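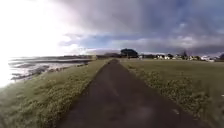 El camino asfaltado junto al agua, con nubes de tormenta.

Inicio | Guías | Mercadillos | Contacto

Cómo comprar porcelana usada sin pagar de más

Desconfíe de la palabra «antiguo». En el mercadillo de Zavala la he visto pegada a tazas con símbolo de lavavajillas.

1. Dé la vuelta a la pieza. Un sello borroso no prueba nada, y uno perfecto tampoco.
2. Golpee el borde con la uña. Si suena apagado, sospeche de una grieta.
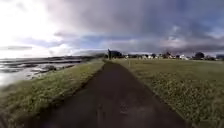 El mismo camino, con la orilla a la izquierda.

3. Pase el dedo por el canto y el asa, donde se esconden los pegados.
4. Pregunte el precio y calle. A mí me pidieron 42 euros por una sopera y me la llevé por 15. ¿Era una ganga? Lo dudo.

Del «juego completo», ni caso hasta contar los platos.
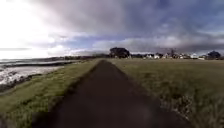 Hierba, asfalto y agua.

Relacionados
- Cubiertos: ¿plata o baño?
- Lendstead: ¿vale la pena la subasta?

Contacto | © Skitside | Volver arriba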